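4. Clearing the Table: What People Do With a Bare Surface

By the time I got to the third household in Lusville I had stopped asking people about their desks and started asking about their surfaces. I know that sounds like a small change of wording, but it mattered a lot. Ask someone about a desk and they tell you about work. Ask about a surface and you get the kitchen counter, the top of the freezer, the windowsill with the seedlings on it, the ironing board that has been standing open since spring (two people admitted to this, and I was glad, because mine has too).

My starting point was Ilse Kuipers and her idea of "resting places," which she used for the spots in a home where things land on their way to somewhere else. Mail lands there, and keys, and the library book that has to go back. I love this idea and I've leaned on it through the whole paper, but I think it leaves one thing out. Kuipers is interested in where stuff lands. I got interested in the moment before that, when the surface has been cleared and a person stands in front of it and has to decide what it's for now.

So I asked everyone who kept a diary for me to write an entry each time they cleared a surface all the way down. I left "all the way down" up to them, and we argued about it happily in the follow-up talks. For Thanasis Tsoukalas a table with a lamp on it is clear. For Kalliopi Andreadis it certainly isn't, and she'll move the lamp to the floor before she writes a word in the diary. I kept both kinds of entry. The project was always about what people count as empty, and it would have been silly of me to rule on it.

The diaries ran for 90 days and I ended up with a little over 3000 entries, many of them one line long. "Cleared. Tired." is a real entry, and so is a page and a half about a jar of buttons. I read the whole pile through once without marking anything, then went back and coded it by hand with colored pencils. Pantelis Tsakiris did the same with a clean copy so we could compare, and where we disagreed we talked it out over the phone, usually with one of us eating.

What jumped out first was how short the empty stretch is. People clear a table in the evening, say nice things about it in the diary, and by breakfast there's a cup on it. I had expected guilt about this, given how much of the writing on tidiness is soaked in guilt, and there was some! But mostly people wrote about the cup as if it were a relief. One person in Mitenska wrote that a bare table made her feel she was visiting her own kitchen. Another said he couldn't sit at his until he'd put a newspaper down, "to break it in." I coded these as breaking-in entries, and they come up in every household but one.

The second thing was color. I hadn't asked about color at all, yet it kept coming up, and gray tops came up more than any other kind. People with wood or patterned tops wrote about crumbs and rings and scratches. People with plain gray ones wrote about light, or about the wall behind, or about how the far edge looked from their chair. My guess (and it is a guess, I don't have enough homes to say more) is that a surface with nothing going on in it pushes your eye off to the borders. Figure 4 gives a feel for what I mean.

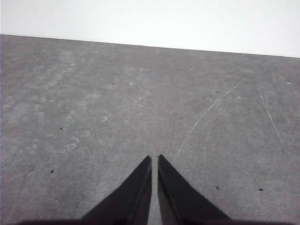

Figure 4. A matte gray tabletop and the pale, plain wall beyond its far edge.

I talked this over with Prodromos Nikolaidis, who spent years laying out reading rooms, and he wasn't surprised one bit. He told me he used to fight for tables with some grain in them. In his experience readers at plain tables spread out further, pushing their bags and coats right up to the edges, and readers at grained tables stayed in a tighter patch in front of their chairs. I can't test that with diaries. I did go back through the entries with it in mind, though, and I found several from gray-table homes where the first thing to return went to a far corner and the middle stayed open for hours. There was a plate of oranges, a radio, and somebody's hat.

Not every home fits. The Hondness household, which is how I'll refer to the family of five on the hill road, has a gray table and fills it from the middle out, every time, in a kind of heap. Their diary is my favorite of the lot. The oldest daughter wrote most of it and she has strong opinions about her brothers' shoes. When I asked her whether the table ever felt bare to her, she said it felt bare in August, when everyone was out of the house until supper, and that she didn't like it much.

That answer sent me back to something I'd skipped past in my first reading. A good share of the clearing entries mention a person who isn't there. A son has moved out, or a husband is on night shift, or a neighbor who used to come for cards has stopped coming. I had coded these as "other people" and left it at that, which was lazy of me. On the second pass I split them up by whether the missing person was expected back. Where they were, the cleared table tended to be set with something for them, even if it was only a cup turned upside down. Where they weren't, people wrote more about keeping the surface clear and gave a cleaning reason for it, dust or polish or ants. I don't want to make too much of the ants. Still, I come back to these entries in Section 5, where I set them beside the diaries on closets and spare beds.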